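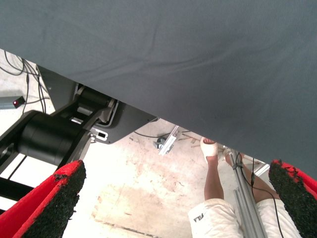

Home Forums Kits & Arms Reviews Log in
Search this forum Go

Is the Grurasik fabric kit worth $209?

Anisa Menon
I'm looking at the Grurasik add-on for handling sheets and other big floppy cloth. You get 2 fingers with the rough black pads, plus the wrist camera mount. My arm is an older Sturkex and I only want to move heavy gray cloth from one spot to another, no folding. Do the pads hold up? And does it bolt on without an adapter?

Intan Entili
I've had mine for nine months and I like it a lot! The grip on woven stuff is great (thin slippery lining, not so much). The pads do shed little bits along the edges, so buy a spare set with it. Mine went 3,000 picks before I swapped them. You'll need the adapter plate for a Sturkex, sold separately, grr.

Sutanto
get the Jisness one, cheaper. never tried it on cloth tho

Contact us | Terms | Back to top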